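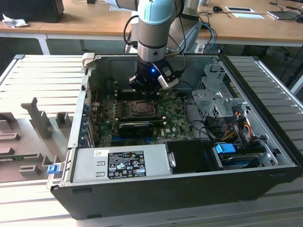
除尘季又到了：家里那些会积灰的电器和角落，我是这么收拾的

每年八月我都要来一次大除尘，今年也不例外！热天窗户一直开着，电扇从早转到晚，灰尘就跟着风到处跑，电扇罩子上一层，空调滤网上一层，电脑机箱里更是厚厚的一团。去年那篇讲厨房油污的文章下面，好多朋友留言问我电器里面的灰怎么弄，攒到现在，一口气写出来。篇幅有点长，可以先收藏，用到哪段看哪段。

先说顺序

从上往下，从里往外，从干到湿。灯罩、吊扇、柜顶先来，地板永远放在最后。我以前不信这个，先拖地再擦吊扇，结果拖了两遍地，气得坐在梯子上吃了一整根冰棍。

干的工序全部做完再碰水。灰尘一沾水就变成泥浆，往缝里钻，钻进去就真的很难弄出来了。尤其是百叶窗、格栅、键盘这种有缝的东西，先刷，再吸，最后用拧得很干的布收尾。

一天做不完就分几天，按房间分，不要按物件分。我试过“今天擦所有的灯”，扛着梯子满屋子走，腰都断了，擦完以后每个房间还都是半干净不干净的样子，一点成就感都没有。

工具不用多

羊毛刷两把，一把宽的一把窄的，油漆店里最便宜的那种就行。新刷子会掉毛，买回来先在手掌上来回拍一阵，再用胶带粘一遍，后面就省心了。

旧牙刷，刷毛越软越好。我会用热水烫一下刷颈，掰出一个弯，这样能伸进水龙头后面和插座边上。

超细纤维布，浅色的！深色布脏了看不出来，你以为还在擦灰，其实是在抹灰。

手动气吹，就是擦相机用的那种橡皮球。罐装的压缩气也好用，力气大，但要竖着拿，歪了会喷出液体来，喷在塑料上会留白印。

吸尘器的扁嘴和小毛刷头。很多人家里这两个配件从开箱那天起就躺在袋子里，快去找出来，真的好用极了！

还有一个我最喜欢的：旧枕套。擦吊扇叶片的时候把枕套套上去，隔着布夹住叶片往外一拉，灰全兜在里面，一点都不往床上掉。拉完翻个面，到阳台上抖一抖再洗。这一招是廖秀英阿姨教我的，我第一次用的时候高兴得把家里三台吊扇全擦了一遍，擦完还想去邻居家擦。

电风扇和吊扇

落地扇拔了插头再拆，前网罩一般是几个卡扣，有些下面还藏着一颗小螺丝，先摸一圈再使劲。扇叶中间那个固定旋钮，很多型号是反着拧的，顺时针才是松，拧不动的时候先看看上面的箭头，别跟它较劲。

网罩和扇叶放进浴缸或者大盆里，温水加一点洗洁精，泡到灰自己浮起来，拿花洒冲掉。厨房里用的那台会有油，水里加一勺小苏打，多泡一会儿。洗完一定晾到全干，我是立在阳台上晒一个下午，网罩焊点的地方最容易藏水，甩一甩再晾。

电机后面的散热孔用干刷子加吸尘器，一手刷一手吸。不要往里喷任何东西。

吊扇除了叶片，顶上那个罩子也要擦，站在地上看不见，爬上去一看就知道了……我家那个罩子上的灰能写字。

空调滤网

开着空调的季节，我两个星期洗一次滤网，养猫养狗的人家可以再勤一点。方法简单得很：掀开面板，滤网抽出来，先用吸尘器从正面吸，再从背面用水冲，让水把灰顶出去。正面冲的话灰会越嵌越深，冲半天还是灰蒙蒙的。

晾的时候放在阴凉处，别暴晒，塑料边框晒弯了就装不回去了，我报废过一张，后来配新的等了很久。

出风口的导风板用筷子裹上布去擦，布上喷一点点清水。喜欢讲究的可以在布上加几滴白醋，味道很快就散了。里面的散热片我自己只用软刷顺着缝从上往下轻轻刷，横着刷会把铝片刷倒。真的很脏、吹出来有霉味的话，请人来洗，别心疼那点钱。

电脑机箱

说到机箱，我就特别来劲，这是全家最有成就感的一块！一台用了几年没打开过的台式机，里面的灰可以成片地揭下来，清完以后风扇声音小了，夏天摸上去也没那么烫手。

做法如下。

关机，关掉电源后面的开关，拔掉所有的线。拔之前拿手机拍一张背面，装回去的时候省得猜。再按一下开机键，把剩下的电放掉。

搬到桌上，拆掉侧板，机箱放倒，让主板朝上摊开在面前。立着清也行，可是灰会往下掉，掉到最底下那一层又要再弄一遍，放倒以后光线也好得多。桌面垫不垫东西随你，我家的桌子有缝，螺丝掉下去要趴在地上找，所以我会铺一条浅色的旧毛巾在旁边，专门放拆下来的零碎。

动手之前先摸一下机箱的金属部分，把身上的静电放掉。别穿毛衣，夏天当然没人穿毛衣，不过冬天做这件事的朋友请记住。

刷子从上往下轻轻扫，吸尘器的嘴在旁边接着，不要贴到板子上。风扇要用手指按住扇叶再吹，让它空转得飞快对轴承不好。散热器的鳍片缝里最脏，气吹对着一头吹，灰会从另一头跑出来，所以这一步最好在阳台门口做，戴口罩！

电源不要拆。从外面的格栅吹一吹就够了。

内存条和各种插头，没毛病就别拔。我有个朋友Min-kyu Gil，手痒，清灰顺便把每一根线都拔下来理了一遍，理得非常漂亮，装回去以后开不了机，折腾到晚上十一点，发现是一根很小的电源线没插到底。他现在还是会拔，只是每拔一根就贴一小块写了字的美纹纸胶带，这个办法倒是可以学。

机箱的防尘网一般在前面和底下，能抽出来的就抽出来水洗，晾干再装。位置上有个小建议，机箱别直接放地上，垫高一个手掌的高度，进去的灰会少很多。我用的是两块剩下的木料，砂纸磨一磨，底下贴毛毡，又好看又好推。

键盘和遥控器

键盘倒过来，拍一拍，你会看到去年的饼干。然后用便利贴有胶的那一面在键缝里来回拖，细灰和头发都会粘出来。键帽油腻的话，棉签蘸一点点酒精，挤到半干，一颗一颗擦。印字容易掉的老键盘就用清水，酒精不要碰字。

遥控器是家里最脏又最常被忘记的东西之一。先把电池取出来，按键缝用牙签裹薄薄一层布去刮，牙签尖直接刮会留印子。电池仓里如果有白白的粉末，棉签蘸一点白醋擦弹簧片，擦完再用干棉签收一遍，放干了再装电池。

冰箱后面和下面

这一块请找个人帮你挪冰箱，别一个人硬来。地板怕划的话，在脚下塞一块旧地毯，毛面朝下，推起来滑得很，我一个力气不大的人都能拉得动。

冰箱背后或者底下的散热管上会挂满絮状的灰，尤其是家里有长头发的人或者猫。拔掉插头，用长柄刷从上往下刷，吸尘器跟着吸。没有长柄刷的，拿一把尺子，套一只旧丝袜，两头扎紧，伸进去来回扫，丝袜起静电，灰自己就粘上来了！这个土办法也能用在洗衣机和墙之间的缝里、床底下、暖气片后面，我管它叫万能尺。

门封条也顺手擦了。牙刷加小苏打糊，顺着褶子走一圈，再用湿布擦两遍，最后抹一点点凡士林，封条会软一些，关门的声音都变好听了。

烘干机和洗衣机

烘干机的绒毛滤网每次用完都要清，这个大家都知道，可滤网插的那个槽里面也有，伸手摸一下就明白。扁嘴吸尘器伸进去吸，吸不到的用刚才那把万能尺。排气管一年拆下来看一次，堵了的话烘得又慢又费电，也不安全。

洗衣机主要是两个地方：洗衣液的抽屉和门口的橡胶圈。抽屉整个抽出来泡热水，抽屉上方那一面也用牙刷刷一刷，很多黑霉是长在顶上的，低头才看得见。橡胶圈翻开，里面有时候会有硬币、发夹、一只婴儿袜子。用完以后门留一条缝，让它透气。

灯具

灯泡先关灯放凉再擦。布要干，或者只有一点点潮，擦完等干透再开灯。玻璃灯罩能取下来的就取下来，和碗一起用温水洗，水槽底铺一条毛巾，手滑了也不会碎。

布灯罩用粘毛滚筒，顺着一个方向滚。打褶的灯罩用那把窄羊毛刷，一道褶一道褶地刷，放点音乐，刷着刷着就完了。

纸灯笼只能用气吹和最软的刷子，不要碰水，一滴都不要。

灯擦干净以后屋里真的会亮一截，你试试，我每年都要惊讶一次。

百叶窗、纱窗和窗槽

百叶窗合上，刷一面，翻过来再刷另一面。爱折腾的可以拿一把食品夹，两边各裹一块布，用橡皮筋扎牢，夹住一片往旁边一拉，上下两面同时擦干净。孩子特别爱干这个，我家的小朋友抢着夹，夹到第五片就跑了，剩下的还是我的，但前五片很干净！

纱窗不用拆也能洗。外面贴一张旧报纸，喷湿，等一会儿，揭下来，灰会跟着报纸走一大半，剩下的用海绵轻轻擦。能拆的还是拆下来冲最痛快。

窗槽里的泥先用干刷子刷松，吸走，再倒一点水，用海绵切成槽的宽度往前推。海绵怎么切？拿它在槽上压一下，会有印子，沿着印子用剪刀剪。我剪过一块以后就一直留着，挂在工具桶边上。

拆下来的螺丝和小零件怎么放

这个我必须单独写一段，大除尘最怕的就是装不回去。

鸡蛋盒是神器。一格放一个步骤拆下来的东西，从左往右放，装的时候从右往左拿，顺序自然就对了。格子里垫一点棉花，小螺丝不会跳。

没有鸡蛋盒就用双面胶，贴在纸板上，画一个机器的大概样子，螺丝从哪里下来就粘在图上的哪里。长短不一样的螺丝特别适合这么放，装错位置有时候会顶坏里面的东西。

冰箱贴拆下来的磁铁，放在小碟子底下，碟子里的铁螺丝就不会滚。磁铁别拿到硬盘边上去。

螺丝刀买好一点的，刀头要和螺丝口严丝合缝，大一号小一号都会滑牙。滑了牙的螺丝可以垫一条宽橡皮筋在上面再拧，压紧，慢慢转，大多数能救回来。

擦完的布和刷子

布不要加柔顺剂，加了以后就不吸灰了。单独洗，别和毛巾混在一起，毛巾掉的毛会全跑到超细纤维布上。羊毛刷用洗洁精搓一搓，冲净，毛捋直了平放着晾，倒立在杯子里水会流进刷柄，时间长了掉毛。

吸尘器自己也要除尘！滤芯拍干净，刷头上缠的头发用拆线刀划一道，再拿镊子抽出来，比用剪刀快多了。

几条零碎的

绿植的叶子也落灰，大叶子用手托着，湿布轻轻抹，小叶子推到淋浴底下冲个温水澡，土面用塑料袋包住。

书顶上的灰，书要合紧了，书脊朝自己，从书脊往外刷。

插线板拔掉总电再擦，孔里只用干刷子。

门框顶上铺一条美纹纸胶带，颜色选和门框一样的，下次连灰一起撕掉，换一条新的。柜顶同理，铺报纸。

Rosaura Villca去年留言说，她把整个除尘的清单写在一张纸上，贴在冰箱侧面，全家人路过谁有空就划掉一项。我照着做了，我家那张现在还剩吊灯和窗槽两项，大家路过的时候都走得特别快。

评论里欢迎贴你们的办法，尤其是藤编的东西怎么清，我家那把藤椅我刷了、吸了、也冲过，缝里还是有灰，有谁弄得干净的请一定告诉我！下一篇写浴室的水垢，白醋和柠檬酸我各买了一大包，正在拿家里的花洒头做试验。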